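14 February 2021

Dye notebook, batch 24 (the walnut hull one I keep promising to write up properly)

OK so, walnut again! I simmered the hulls in the big enamel pot for two hours, let the whole mess sit overnight with the lid on, and strained it this morning through the old pillowcase. Smell is what you'd expect. I had the window open and my hands are still brown up to the wrist (gloves were on the shelf, where they always are).

Yarn was the Gradora two-ply, 64 grams a skein, scoured last week and left soaking while I messed with the pot. No mordant on the first two skeins. The third got alum, the fourth got alum plus a splash of iron water, and I mean a splash, I didn't measure and I'm already sorry. If it comes out gorgeous I'll never get it again.

Kept the bath at 67 C as best I could. The hot plate overshoots every time I turn my back, so I ended up lifting the pot off and putting it back on like somebody minding a baby. Next time, start lower and leave it alone.

Skeins came out at one, got a squeeze and went up to drip. Plain ones are a warm milky brown, nicer than batch 19, which went kind of khaki on me. The alum skein is more golden. The iron one is very dark, nearly the color of strong coffee, and I love it, but it feels a bit harsh already. Iron does that to this wool. Must remember a longer rinse, and maybe wool wash with a little vinegar after.
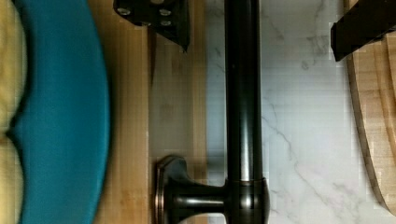 Still on the fence about the Vītola yarn for the summer order. It takes color beautifully, deeper than the Gradora in the same pot, but it felts if you so much as look at it, and I am not a gentle stirrer. I could do a test in July when the hulls are green and fresh, since everything I have now is last fall's from the freezer. Fresh ones gave me a much redder brown the one time I tried. Or that was the well water. Should have written it down!

For whoever has the studio next: the leftover bath is in the lidded bucket under the sink, marked WALNUT DO NOT DRINK. It's good for at least one more round, paler. Please don't put it in the Bresus jars, those are for madder only, and the lids rust.

Yardage left on the big Gradora cone is 1,673 by the label on the side, minus whatever I wound off today and forgot to subtract. I'll reweigh it.

To do: lightfast strips in the south window, half covered with card. Rinse the iron skein again before bed. Order more alum.

We use cookies to keep this site running and to remember your preferences. Accept all | Manage settings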